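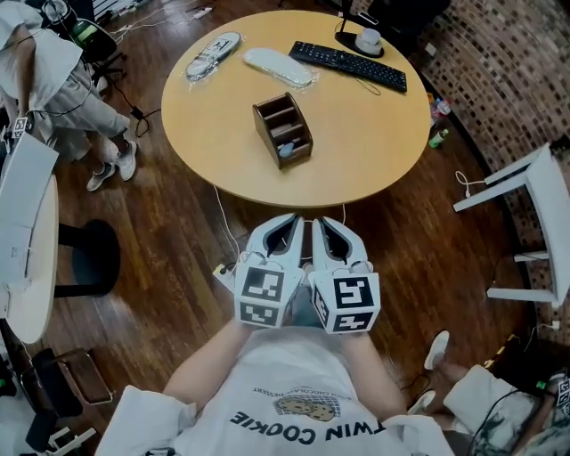 Jasper Prins put it to us after the first pilot that we were comparing two grippers and calling it a comparison of two wrists, and that unless the fingers were the same on both sides the numbers would say very little. He was right, so the fingers were swapped and the whole set run again. What follows is the second run only.

Figure 3. Hand-held gripper with the white two-finger set, marker cubes mounted beneath the fingers.

4.2 Hand-held grippers: finger shape and tracking

Two grippers. The Comstead, stiff fingers, short travel. The Grenow, softer, longer travel, a bit heavier in the hand. Both now carry the same pair of white fingers with the teardrop cutout (Fig. 3), so any difference left should come from the body, the trigger and the cable. Marker cubes sit under the fingers on both. We tried them above the fingers in the pilot and lost the pose each time the wrist rolled inwards.

Task: pick up a small item from a desk organiser, put it down next to the keyboard, go back to start. 200 trials per gripper, split evenly over 5 users. Same table throughout. Users stood or sat as they liked, this was not controlled and probably should of been.

Tracking first. Of the 200 Grenow trials, 114 kept both cubes in view from start to finish. Comstead did worse here, mostly on the return leg, where users let the hand drop and the cubes turned away from the camera. Round tabletop did not help either, people lean over it from odd sides. We did not correct for this.

Grasping. Little between them. The softer trigger gave fewer dropped items but slower closes, and two users said they could not tell when it had fully shut. Stiff trigger: quick, tiring. The Tradix controller logs finger width at every step so the slow closes are easy to find in the traces, see the appendix.

Cable. More of a nuisance than expected. The lead pulls on the wrist when the user reaches accross the table, and the pull shows up as a small steady tilt in the pose. Taping it along the forearm cured most of it. Sarıgül fingers, which we had hoped to include, did not fit the Grenow mount without filing and are left for later.

We would pick the Grenow for long sessions and the Comstead for anything fast. A larger set of 1,000 trials is planned for September with the cable clipped from the outset.

Filed under: Robotics > Manipulation > Grippers

Previous section | Contents | Next section | Back to top

Related items
Marker size and pose loss at short range
Trigger force in hand-held grippers: a short note
Camera height for table-top picking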